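How do you fold button-up shirts so they stay folded?

Asked by Dilruba Akanda in Laundry and Clothes
1162 views

I moved in August and lost most of my closet space, so my button-up shirts have to go in a drawer. T-shirts are fine. The ones with collars come apart as soon as I pick up the stack, and the sleeves end up hanging out. I have 14 of them, mostly cotton.
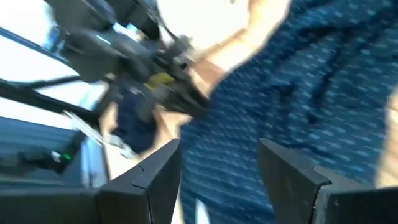

I've tried folding on the bed and on a table, and the table is a little better. Do you button them all the way? I don't want to iron again every time I take one out.

3 replies

Mared Vaughan
Button the top, the middle and the bottom. Three is enough. Lay the shirt face down, smooth the back from the collar to the hem, then fold one side in and bring the sleeve straight down along it. Same on the other side. Fold up the tail, then fold the rest in half so the collar ends up on top.

If it starts out in a heap like this plaid one, find the collar first and shake it out from there. Unroll the sleeves before you put it on the table.

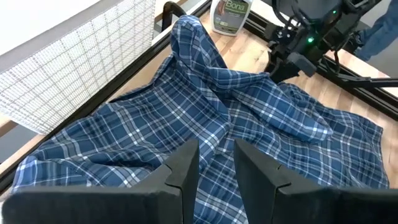
Storing them

Stand them on edge in the drawer, collars up. In a stack you always pull out the wrong one and the rest go with it.

Jui-lin Tai
I just roll mine. They do crease some.

Guilan Wan
What Mared said, but I fold around a piece of cardboard and slide it out at the end. A Barredo folding board does the same job if you want to buy one.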